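Tramlow Manual Set: README

Tramlow is a set of plain-text operations and maintenance manuals for small charter operators, together with the compliance matrix that ties each paragraph to the rule it answers. It was first written for Ogilvie Air Charter, which flies four light twins, and was released for general use after their last base audit. Take the set, change the operator details and edit it to suit your own approval. It doesn't come approved, and your authority will want to see your own version.

Current release: 4
Release date: March 16, 2025
Maintainer: Vitória Valente
Licence: free to use and alter, with the change log kept in place

What is in the set

manuals/ops: the operations manual, split by part and chapter, one file per section.
manuals/maint: the maintenance exposition and its procedures.
matrix/: the compliance matrix, one row per requirement, 430 rows in this release.
forms/: blank audit checklists, finding reports and corrective action forms.
build/: the scripts that turn the section files into a paged manual with a list of effective pages.

Each section file starts with a short header holding the section number, the revision, the owner's post and the rows of the matrix it answers. Leave the header in place even if you empty the section. The build stops at any file without one and prints the file name.

Building a manual

Copy operator.txt.sample to operator.txt and fill in the company name, certificate number, base and post holders. Run the build script for the manual you want. Output goes to the out folder, and a second run overwrites the first. If you need to keep an issued copy, move it to the archive folder before building again.

Page numbers restart at each chapter. This was asked for by Ogilvie's inspector, who wanted to be able to swap one chapter of the paper copy. If you issue only on tablets you can turn it off with the line pages=continuous.

Compliance matrix

The matrix is a tab-separated file. Its columns are requirement, title, manual reference, responsible post, last checked and remarks. A row may point to more than one section, with a semicolon between references. Rows that don't apply to you should be marked N/A with a remark, and should not be deleted. The checker compares the references against the section headers in both directions and writes any mismatch to matrix/report.txt.

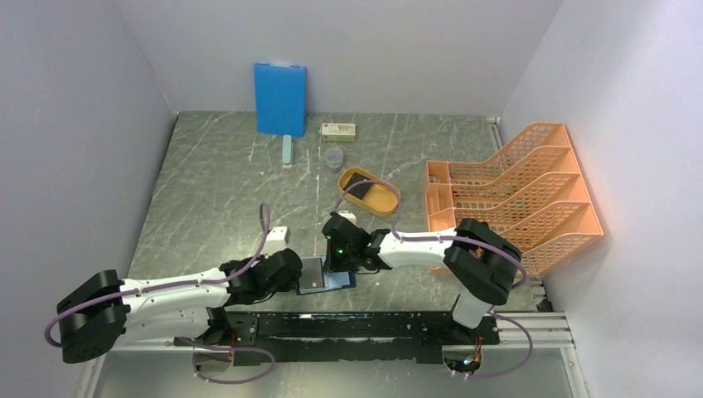 Section numbers in the maintenance exposition follow the Ritalness scheme: part, chapter, procedure, step. Steps are never renumbered after issue. A withdrawn step keeps its number and carries the word "withdrawn". Where a procedure covers a work station, the left and right sides get their own steps, so a bench with two arms would have one step for the left arm, one for the right and a third for the point where both are at the same item. Please keep to this when you add procedures, even short ones. The checker will accept a combined step, but auditors have raised findings against them.

Import from Puvent

If your manuals are already in Puvent, export them as text by section and run build/import. Headings and numbered lists come across. Tables arrive as tab-separated lines and need tidying by hand. Cross-references are kept only if they use the full section number. "See above" and "refer to previous chapter" are listed in the import log so that you can replace them.

The importer handles 100 sections at a time. Larger manuals should be split by part.

Known problems

The list of effective pages is wrong if a section title contains a tab.
Revision bars don't appear against deleted paragraphs.
The forms are laid out for A4 only.
The dangerous goods chapter assumes an operator that doesn't carry them. If you do, you will need to write your own.
Dates in the "last checked" column aren't validated. September has been seen as "Sept", "Sep" and "09" in the same file.

Changes in this release

Fatigue management moved from Part A chapter 2 to chapter 7.
Finding report now has a separate box for root cause.
Checker reports duplicate matrix rows.
Sample post titles brought into line across both manuals.

Reporting errors

Send corrections to the maintainer with the section number, the release number and the wording you would like to see. For matrix rows, give the requirement reference as well. Corrections to the text go into the next release; build faults are fixed in the current one.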